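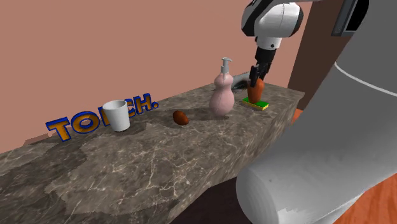 4. Fitting and aligning the belt drive

This section covers the Gruron toothed-belt drive in the 472 and 484 frame lengths. If you have the screw-driven version, go to section 5.

Before you start

Switch off the supply at the isolator and lock it. Wait until the display on the drive unit has gone blank. You will need a 4 mm hex key, a torque wrench, a straight edge and the tension gauge from the Drirkitholm fitting kit.

CAUTION: Do not lever the belt over the pulley flange with a screwdriver. The cords inside the belt can break without any mark showing on the outside.

4.1 Fitting the belt

1. Slacken the four motor plate screws by one full turn. Leave them in place.

2. Slide the motor plate towards the carriage until it meets the stop.

3. Check that the belt has 144 teeth. The number is printed on the back of the belt, next to the Nutmont part code.

4. Pass the belt round the idler pulley first, then round the motor pulley. The teeth must sit fully in the grooves on both.

5. Turn the motor pulley by hand through 16 full turns. The belt should stay clear of both flanges.

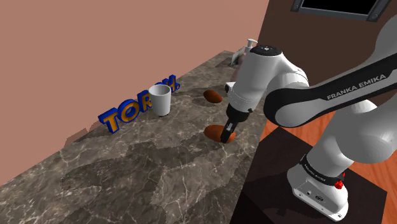
6. Lay the straight edge across the faces of both pulleys. If you can see a gap at either end, loosen the grub screw in the motor pulley, move the pulley along the shaft and tighten the screw again.

NOTE: On units with the Tan brake module, the brake must be released by hand before step 5. See section 7.

4.2 Setting the tension

1. Turn the adjuster clockwise until the slack has gone.

2. Clip the gauge to the middle of the longer belt run and read the dial. Keep turning the adjuster until the pointer is in the green band.

3. Tighten the motor plate screws in a cross pattern to the torque given in table 9.

4. Read the gauge again. Tightening the plate can shift it slightly. If the pointer has left the green band, slacken the screws and repeat from step 1.

5. Refit the cover and remove the lock from the isolator.

Check the tension again after the first day of running, then at each yearly service.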